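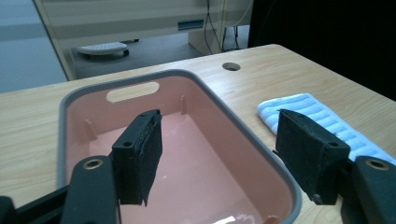
The Hegarty Street laundry room in Ollon will reopen on Saturday after three weeks of work, with new folding tables and a simpler way to borrow towels and tubs.

The room serves 300 apartments in the Lernport blocks and had been closed while the drains under the washers were replaced. Residents used the smaller room at Mudarum in the meantime, where lines were long in the evenings.

Folding space was the most common complaint in a survey the housing office sent out in the spring. The office received 701 replies, and many people said they carried clean laundry home in a heap because there was nowhere to put it down. The new tables have wood tops and stand along the back wall, away from the machines.

Plastic tubs with handle slots will be kept under the tables. They can be used to carry folded towels and small items upstairs, and should be brought back empty by the end of the day. In the old system, residents signed a sheet and left a key. The sheet is gone.

Bath towels and hand towels will also be lent out to households waiting for repairs to their own bathrooms. The office asks that they be washed, dried and folded flat before they are returned. Towels that come back damp will be put through the dryers again, and the borrower may be charged for the cycle.

The office said the total cost of the tables, tubs and towels was $1,324. The drain work was paid for separately from the building fund.

Opening hours are 7 a.m. to 9 p.m. every day. The Mudarum room goes back to its usual hours on the same day, and laundry cards will work in both places. Cards can be topped up at the machine by the door, which takes coins and bank cards.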